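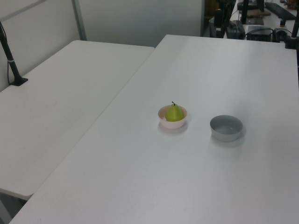
3.2 Bowl placement and table surface

Transfer of a single piece of fruit between two containers is a common unit task in studies of table setting and food sorting, yet the containers themselves are seldom reported in any detail. We treated bowl geometry and spacing as variables in their own right. In the base layout (Figure 3) a pale pink bowl holds a green pear and a slightly larger gray bowl stands empty to its right, with a gap between them of close to one bowl's width. The pear fills most of the opening of its bowl and its top stands above the rim, so the fruit can be taken from above without contact with the wall. The white tabletop gives good contrast with both bowls, although overhead light produces a soft reflection across the middle of the surface.

Figure 3. Base layout with source and target bowls.

Layouts were drawn from the Dindlow set, which specifies 309 arrangements of small tableware. Bowl positions were varied in steps of 5 cm, and each arrangement was scored by two raters (N. Weldu and U. Cáceres) for clearance, stability and ease of access. Disagreements were settled by a second reading of the score sheets. Arrangements in which the rims touched were excluded - they confound spacing with the risk of displacing the neighboring bowl.
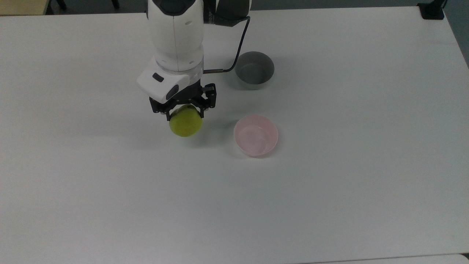 Does the size of the target bowl matter more than its distance from the source? Within the range tested, size had the larger effect on the scores. A wider opening tolerated a larger offset of the fruit at release, while added distance changed the ratings for access only slightly. The effect was weaker for small round fruit, which settled toward the center of either bowl. Spacing and size were therefore retained as separate factors in the 200 layouts analyzed in Section 4, following the procedure of Mekonnen.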